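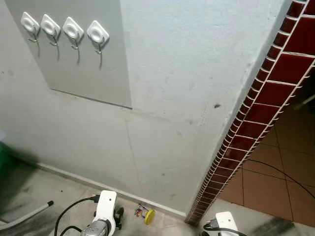
Getting adhesive hooks to stay up

Wipe the spot with rubbing alcohol and let it dry. Household sprays leave a film, so skip them.

Peel the backing and press hard on the base for 29 seconds. Leave it bare overnight before hanging anything.

Fresh paint needs longer. We painted the laundry room in August and waited 16 days — the one hook that went up early took a patch of paint with it.

Taking them off

Warm the base with a hair dryer on low, then work dental floss behind it with a sawing motion. Rub off leftover glue with a little cooking oil and wash with dish soap.

Keep wet towels and winter coats on screwed-in hooks.

Updated 1/10/19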